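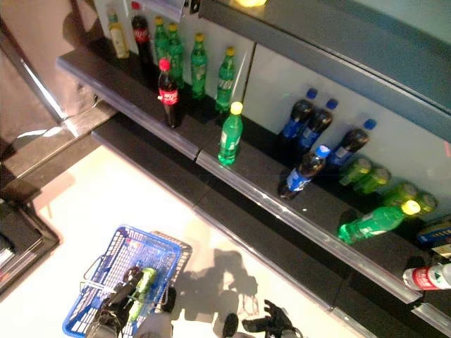
Xuân Phùng wants to know why anybody would start with the drinks, when the snack shelf is right there and so much easier. Good question! Drinks first because they're the fun part, and because one tipped bottle makes a whole shelf look messy. Thread on how I tidy a soda shelf (1/9)

2/9 I learned this at Rokis, a corner store with 13 feet of drinks and one very patient manager, Quyên Kiều. Her rule was colors before labels. Stand back, squint, and see if you get stripes. If you get confetti, start moving bottles.

3/9 Greens together, colas together, teas at the end. Coke and Pepsi each get their own stretch. I used to mix the colas to fill gaps and wow, did Quyên hear about it from the Pepsi people.

4/9 Anything lying down gets stood up before I do one other thing. Then caps level, labels forward, everything pulled up to the price strip. I love that part so much - it's like making a bed, but with sugar.

5/9 Take a basket with you! I went a whole April walking single bottles back and forth like a goof. Strays go in the basket, and you do one loop of the store at the end. 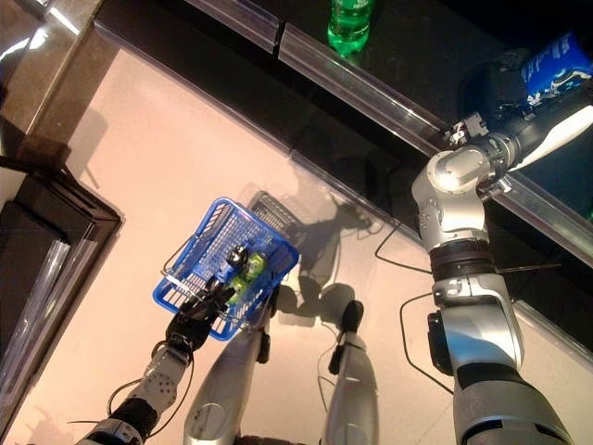

Blue basket, green bottle.

6/9 Wire handles over the solid plastic kind, for me. They flop out of the way when you're putting things in. Herard still stacks theirs by the door with the handles folded in and it makes me happy every time I go.

7/9 Strays are my favorite bit because they tell you how people shop. Somebody picks up a soda, gets all the way to housewares, and changes their mind. My best find at Rokis was a can of peaches in with the umbrellas.
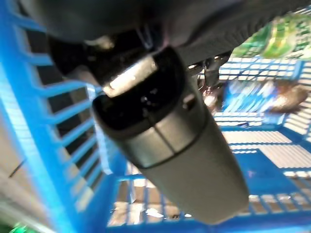 8/9 Heavy things go in the basket first, always, and tall things go in on a slant so they don't topple when you turn a corner. Same for anything shaped like a travel mug. With a gray one like that, black lid and all, I check that the lid's on tight before it goes back to its shelf. And I do love an open grid floor in a basket, crumbs just fall through.

9/9 Next up is the tea shelf at Lương, where they have 201 kinds (it was 200 until they found one behind the rice crackers!!). Xuân, you're coming with me, and yes, we can do snacks after.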